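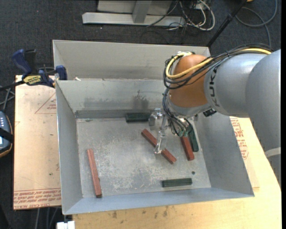 Forkent finger set over the practice bin, six blocks inside, KUKA arm.

Forkent Finger Set for small bin picking

Forkent is a set of gripper fingers for people who build a picking cell at home or in a shared workshop. Matvii Karpenko drew the first version for his own bench at the Chornovol workshop, and Aurelia Pană now makes them in small batches in the same room. We sell them under our shop name, Nultum.

The fingers are made narrow, so they can go down between a part and the wall of the bin. In our own build we practise with bar-shaped blocks in two colours, thrown in by hand and left how they fall. A block that lies flat against the wall is still the most difficult one. For this case please lower the closing speed and let the finger touch the floor of the bin softly.

What you receive
2 fingers, fitted as a pair
Screws and a hex key
Printed drawing of the mounting holes, scale 1:1
Access to the Erow settings file (by e-mail, after the order)

What you need to have already
An arm with a parallel gripper and a free flange
A bin with open top, and at least one bar clamp to hold it to the table
A computer for your arm's own software

Before the first run
Fix the bin well. When a finger pushes the wall, a free bin will move, and then all your taught points are wrong. Tie the cables along the arm with some slack at the wrist, turn the wrist by hand speed through its full range, and look where they pull. Do this again after every change -- also after a small one.

Scratches on the floor of a metal bin are normal with use. If your camera takes them for parts, put a matt sheet inside.

Price and delivery
The set costs 1090 lei. Spare screws are free if you write to us. We make the fingers to order, and it takes about 2 weeks. The batch for May is already full -- orders sent now go into the next one.

Questions about mounting go to Matvii, and questions about payment go to Aurelia. Please write the model of your gripper in the first message.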